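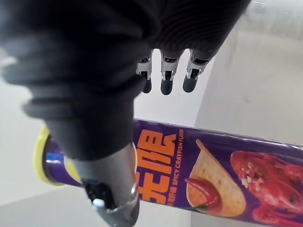 Learning to putt well from long range is mostly a matter of learning how hard to hit the ball, and you can do a surprising amount of that learning at home, in the evening, in your socks. I came to it after years of blaming my reads, when my reads were fine and my speed was all over the place. You need a putter, a few balls, a stretch of carpet and something to putt toward. A snack can on its side, like the purple one up there, suits me very well, as it's wide enough that you stop fussing over your aim and start thinking about pace.

Step one: find your natural stroke

Set the can at the far end of your carpet and then, for now, forget it. Take your usual stance, look at the middle of the floor, and roll five balls without trying to reach anything at all. Let the putter swing back and through at whatever length feels comfortable. Wherever most of them finish is your home distance, so put a scrap of tape beside it and leave it there all week.

Step two: putt to the can without hitting it

Now roll each ball so that it dies just short of the can. If you touch it, you were too firm! Go back to your tape and make two or three easy strokes before trying again. I keep my grip pressure light for this – if my forearms feel tight, I shake them out and have a sip of tea.

Step three: change the distance every time

Move back a step, then forward two, then back again, and never hit the same putt twice in a row. On the course you only get one go at each putt, after all, and a bit of variety gets you used to that.
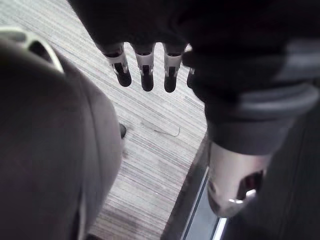

Aileen Pangilinan wrote to ask whether any of this holds up on real greens, given that her carpet is so much slower than the ones at Dunleavy. She had been practicing every Wednesday and was still leaving herself long second putts.

It does hold up, Aileen, but you have to give yourself a little time on the practice green before you play. Drop your balls 20 feet from the fringe, and putt to the fringe instead of a hole. What you've built at home is an even stroke, and those first few putts tell you how far it sends the ball today.

The opening hole at Dunleavy is 362 yards, and I usually have a long approach left, so a long first putt is nearly certain for me. I walk to the halfway point, look at the hole from there, and make my practice strokes with my eyes on the cup. Then I step in and go before the feeling fades.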